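Sodier Rolling Bench and Flenari Tabletop Shelf: Review After Six Months
April 16, 2024

We bought the Sodier rolling bench in October to replace an old steel desk, and added the Flenari tabletop shelf to the main table in the same order. Both came from Horobets. The bench was $446 before tax and the shelf was a good deal less. They have been in daily use in our shared workroom in Pratstead, so this covers how they hold up to ordinary work, which the product pages don't say much about.

The bench

The Sodier has a wooden top on gray metal legs, with black casters. It arrives in two cartons and weighs some 80 pounds put together. Assembly took most of an afternoon. The leg bolts are all the same length, so there is no sorting, but the supplied wrench is too short to get real force on them. Use your own.

The top is flat and has stayed flat. Ours was finished with one thin coat of something at the factory and it marked easily in the first month. We sanded it lightly and oiled it, and it has been fine since. Height is fixed. It suits standing work for most people and is too high for a regular chair.

Storage is the weak area. There is no drawer, no lower shelf and no cable tray. Things plugged in on top end up with their cords hanging underneath, and small hardware collects there too. We keep red bins behind the bench for parts, and that works better than anything we tried to hang from the underside. 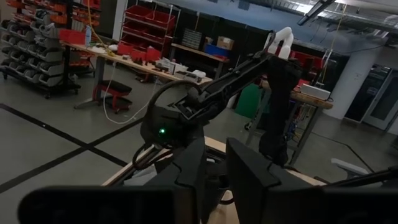

One reader wrote to say that the casters on hers picked up thread and swarf within weeks and stopped turning, and that Horobets sent replacements free but took a month to do it. She would still buy the bench, and suggested pulling the wheels and cleaning the axles whenever the floor gets swept.

Ours have not jammed. They do leave faint lines on a painted floor if the bench is dragged with the brakes on.

The shelf

The Flenari is simpler. It is a pale wooden board carried between two black metal frames that stand directly on the table. Each frame has a bar along the bottom, so the weight is spread out and there are no small feet to dent the wood. It does not clamp or screw down.

With the board loaded it sits still. Empty, it will slide if someone leans on a post. A strip of thin rubber under the lower bars cured that.

The room under the board is the useful part. Folded cloth and other soft things go there and stay out of the way, and the front of the table is left for whatever is in use. Tall items have to stand in front of the shelf, where they block the view of the back. Glassware is also better kept forward, as the board makes it awkward to lift anything with a stem or a foot straight up.
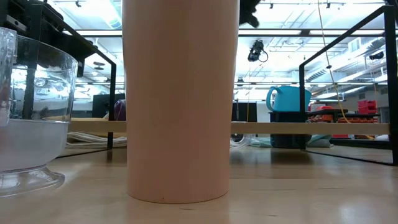
Cleaning and wear

The black finish on the frames wipes clean with a damp cloth. It has chipped in one place, on a lower corner, from being moved. The board is lighter in color than the catalog photo and shows rings, so oil it before the first use.

Verdict

Sodier rolling bench: 4 out of 5. Solid, easy to move, needs a better finish and somewhere to put cords.

Flenari tabletop shelf: 4 out of 5. Buy the rubber strip at the same time.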